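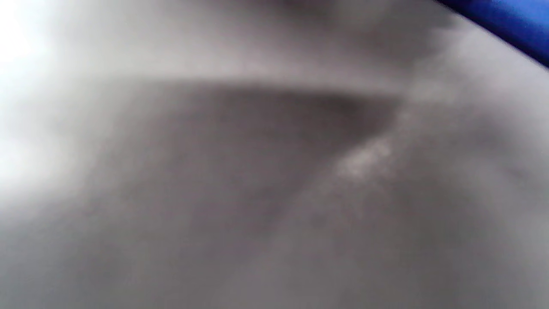
Clolen handheld gripper kit – worth it for a small shop?

Home Forums Grippers and End Effectors Reviews Search

Posted by tapley_bench, Mar 3, 2020
4 min read

tapley_bench
I've had the Clolen kit for long enough to have an opinion, so I'm putting it here in case anyone else is looking. We paid 946 for the base set. You get the handheld gripper, the camera mount, two sets of finger pads and a year of the Anum software for sorting the recordings.

The grip itself is good. Trigger is smooth, pads are easy to swap, and my wrist holds up through a long session. My complaint is the camera. Up close it goes to mush. The shot I put at the top is what I get when the lens is right up against something pale: gray on gray, a white glow on the left, a bit of blue in the corner and nothing sharp enough to use. Out of a batch of 100 clips I threw away 29 for focus.

Has anyone got the close range working, or is it just the lens they ship?

mossgrade
It's the lens. It's fixed focus and set for arm's length. Clolen sells a close-up version but you have to ask for it, it isn't on the order page.

hexdriver_ok
I don't agree that it's the lens. That picture would be a loss with any camera. If the lens is almost touching a smooth surface there's nothing for it to see. Back off and it's fine. I use the stock one every day on small brackets and throw out very little.

tapley_bench
Brackets have edges. I'm asking about pale, plain surfaces at short range. Their product page says "suitable for close work" and I took them at their word.

hexdriver_ok
Fair, the page oversells it. I still say part of this is technique. The mount has a second set of holes farther back. Move the camera there and you gain some distance.

quietflange
Second holes do help but then the pads take up less of the picture, and Anum starts marking clips as "no contact". I went back to the front holes after a day.

You might look at the Grulura mount. It fits the Clolen body with two screws and tilts the camera down 10 degrees. Not cheap for a piece of bent metal – but it did more for me than the close-up lens did.

mossgrade
Did you try both together?

quietflange
No. Sent the lens back before I got the mount.

pallet_nine
Look at the light too. That white patch on the left is blown out. I'd turn the exposure down by hand in the settings and see if the grays separate any better. Auto exposure on these is poor and support told me the fix was planned for July.

tapley_bench
I left it on auto, so that's one thing I can change. I'll try manual exposure first, then the rear holes, then ask Clolen about the other lens. I'd like to avoid buying a third-party mount for a kit at this price.

hexdriver_ok
If you're still inside the return window, use it. I like mine, but I wouldn't keep one I had to buy parts for.

mossgrade
When you write to them, ask for the close-up lens as a swap. They charged me only shipping. You need the serial number, it's under the rear pad on the handle.

tapley_bench
Didn't know about the swap. Writing to them now.

Reply Previous thread Next thread Back to top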